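Small Kitchens, Short Counters: A Talk with Narendra Ahuja

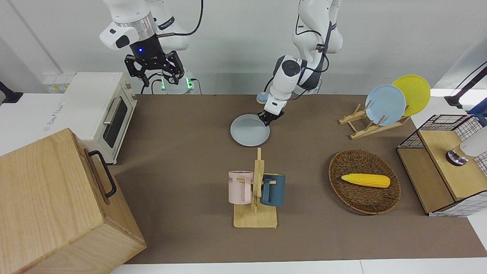

Start with what is used every day

Narendra Ahuja has been fitting out small kitchens for 19 years, first in rental apartments and now mostly for people who have moved somewhere smaller and brought everything with them. He works out of a workshop in Flurkumberg, and his first question to a client is always what they ate yesterday.

"People want to talk about cabinets," he said. "I want to know if they had toast. If they had toast, the toaster oven stays out. If they haven't touched it since December, it goes in a closet."

He likes a toaster oven at the left end of the counter, close to an outlet, with clear space in front of the door. A hot tray has to go somewhere, and in a short kitchen that is usually the stretch of table next to it.

Wood and wicker

Ahuja is fond of wooden racks and stands, and he keeps a mug tree within reach of the kettle in his own home. He tells clients to hang only the mugs they drink from.

"I had a couple with 14 mugs and two people in the house," he said. "We hung three. The rest went in a box and they never asked me where the box was."

A dish rack belongs at the far side from the oven, he said, with the plates standing upright so the air gets between them. He prefers slats to a solid tray. The slats need a scrub now and then, and he dries the rack in the window afterward.

Baskets are a different matter. He puts a wicker one on the table for corn, onions or bread, whatever is going to be eaten soon, and does not let it fill up. "An oval basket takes one layer. When there's a second layer, you've stopped looking at the bottom."

What he would skip

He has little patience for drawer inserts. A client once showed him a set from Jamo that had cost her more than 100 dollars, and it held less than the open drawer had. They sold it on and bought a plain wooden box with a handle, and her baking things have lived in that ever since.

Color he leaves to the owner. Pink and teal mugs, light blue plates – it makes no difference to him as long as the pieces can be washed together and put back by whoever is nearest.

I asked how long it takes to set up a kitchen his way. An afternoon for the shelves, he said, and then a month of moving things a few inches.

"The toaster oven always moves," he said. "Mine has moved twice this year."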